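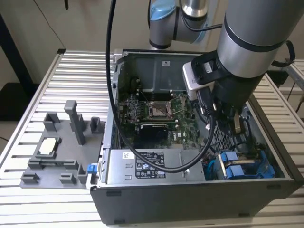
We use cookies to keep you logged in and to measure traffic. By continuing to use Multby Forums you accept this.

Arm does not stop when its cable catches inside the PC case

Posted by tyyne_hakala, 29th November

Hello all. I would like to ask for advice about a fault which we had last week in our workshop in Gusholm, and which I do not want to see a second time.

The task is processor removal and insertion in used desktop towers. The tower lies on its side, the arm takes the processor from the socket and puts it in the pocket of a printed tray, and later the same in the other direction. We run it with a Mindden controller, software version 2, and a Sartori gripper. The program had made 765 cycles before this happened, so I trusted it, maybe too much.

During the move away from the socket, the cable which goes to the gripper caught under the lever of the processor bracket. The arm continued to lift. It pulled the bracket sideways, and the whole case moved on the table before my colleague pressed the emergency stop. There was no protective stop and no warning, and the log shows a normal move up to the moment of the button.

Three contacts in the socket are bent. Nobody was hurt, but my colleague had his hand near the case one minute earlier, to straighten the tray.

My question: why did the force limit not react? It is set to 58 N.

Tyyne

---

dremel_dan wrote:

Which force limit? There's the one on the safety page and the one inside the insert routine, and they don't do the same job. If 58 is the one in the routine, it's only watched while that routine runs. Your retract move probably isn't inside it.

---

italo_marino wrote:

I'd look at the cable before the settings. A loop that hangs down into an open chassis will find something to hook on sooner or later. Levers, drive caddies, fan headers, take your pick. Strap it to the arm above the wrist, leave enough slack for the last joint and you're done.

---

tyyne_hakala wrote:

Thank you both. Dan, you are right, I checked this morning. The 58 is in the insert routine, and the retract move starts after the routine has ended. On the safety page the limit is 400 N. I did not choose this number. It came with the configuration file, and I am ashamed to say I never opened that page.

Italo, I agree the cable is a problem, but I have a difficulty with your solution. When we fixed it close to the arm, the wrist could not make the full turn to the tray on the left side, and the connector was under tension at the end of the turn.
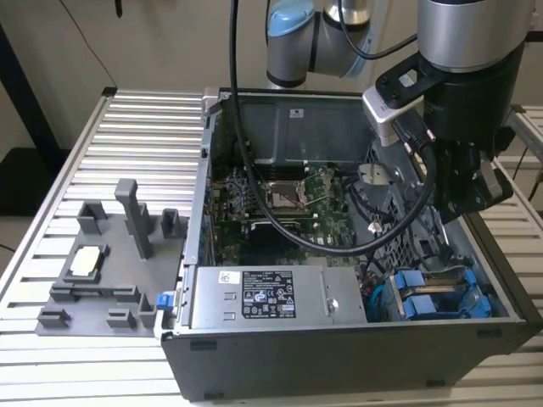
So we gave it more length, and it then hung lower over the board — I see now that we exchanged one fault for another. I could move the tray nearer to the case so the wrist has less to turn, but then all the taught positions for the pockets must be made again.

---

italo_marino wrote:

Re-teach them then. It's an afternoon. You've already lost a motherboard.

---

oldrelay wrote:

Going to disagree with Italo a bit. Tidy the cable, sure, but a tidy cable isn't a safety function. With 400 on the safety page a person can get badly squeezed against that case. Get the risk assessment out and see what limit it calls for. If there is no risk assessment, stop running it until there is. And hands stay out of there while the program is live, tray or no tray.

---

italo_marino wrote:

I never said leave it at 400. I said the snag is what broke the socket. Drop the limit too low and it'll trip on every insertion, people get fed up and somebody turns it back up. Seen it.

---

oldrelay wrote:

Then slow the retract down. You've got a slow move and a lower limit and it still doesn't trip on nothing.

---

dremel_dan wrote:

Also, where does the lever sit when the arm backs out? If it's standing up, that's a hook pointing at your cable. Can you go straight up for a bit before any sideways motion?

---

tyyne_hakala wrote:

The lever is up, yes. At present the retract goes up and to the left in one movement, which I made to save time. I will divide it into two moves, with the vertical one first and slow.

oldrelay, we have a risk assessment from March, but it was written for the old gripper, which had no cable below the wrist. I have stopped the cell today and told the others it stays off until the document is corrected. They were not happy :)

One more question to Dan. If I put the watch on force around the retract move also, can I use the same 58, or does the mass of the gripper disturb the reading when the arm accelerates?

---

dremel_dan wrote:

It'll disturb it if your payload is entered wrong. Check the payload and center of gravity first, with the cable on. Then run the retract with no PC in place, log the force and set the threshold a bit above the peak you see. Don't just copy the number over. Post the log if it looks strange.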